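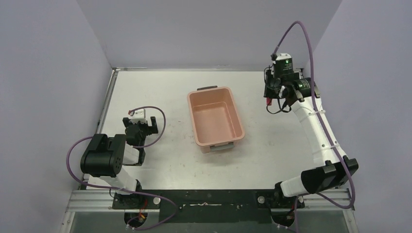 Category: Supplies and Storage

To: Members of the Flolemholm Shared Spaces list
From: Office of Facilities, Flolemholm
Date: April 22, 2018
Subject: Re: Replacement bins for the supply rooms

Dear members,

Thank you to all who commented on the proposed change of storage bins. The message from the Clemstead site is quoted in part so that the reply can be read alongside it.

> Our site received the notice in March and has two questions.
> First, the current boxes at Clemstead have lids. The
> proposed bin has none. Are we expected to keep paper
> goods in an open container? Second, several staff members
> would like to know whether the handles are suited to
> being carried by one person, and whether the color was
> chosen for any purpose. We have 75 boxes in use and would
> prefer not to exchange them all at once.

On the first question, the proposed bin is an open tub with rounded corners and a rolled rim, and no lid will be ordered. Paper goods, envelopes and anything else that must be kept free of dust should remain in the lidded boxes. The open bins are intended for items that are taken out and returned during the day, such as cleaning cloths, extension cords, hand tools and returned mail pouches. Sites may keep as many lidded boxes as they need for this purpose.

On the second question, the bin has a gray handle at each end. One person may carry it using both handles. Bins should not be lifted by a single handle when they contain anything, and they should not be filled above the rim.

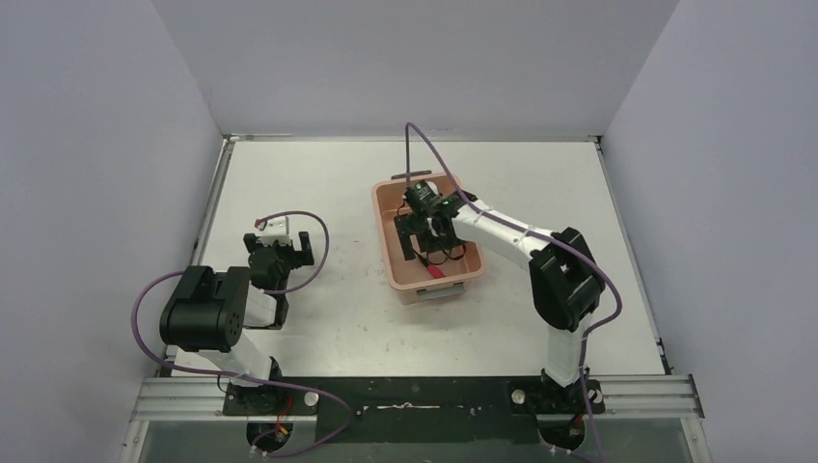
Pink was selected for the supply rooms so that these bins are not confused with the recycling tubs already in the corridors. Please do not use a pink bin for recycling or trash, even for a short time.

The inside is smooth and has no dividers. Sites that sort small items should place them in pouches or shallow trays first. Labels should be tied to a handle. Adhesive labels are not to be placed on the walls or floor of the bin.

The order covers 161 bins. Of these, 98 are assigned to Brornow, where the supply rooms are being rearranged in full. Coste will receive 9, and the remainder will go to Clemstead. The exchange at Clemstead may be carried out one room at a time, at a pace set by the site office.

Before a room is changed over, please empty each old box completely, discard dried-out markers and unlabeled liquids according to the usual rules, and wipe down the shelves. Boxes in good condition may be kept. Cracked boxes should be stacked beside the loading door with the lids removed.

Further questions may be sent to this list. Requests for a different number of bins should go directly to the Office of Facilities and should state the room and shelf concerned.

Respectfully,
Office of Facilities
Flolemholm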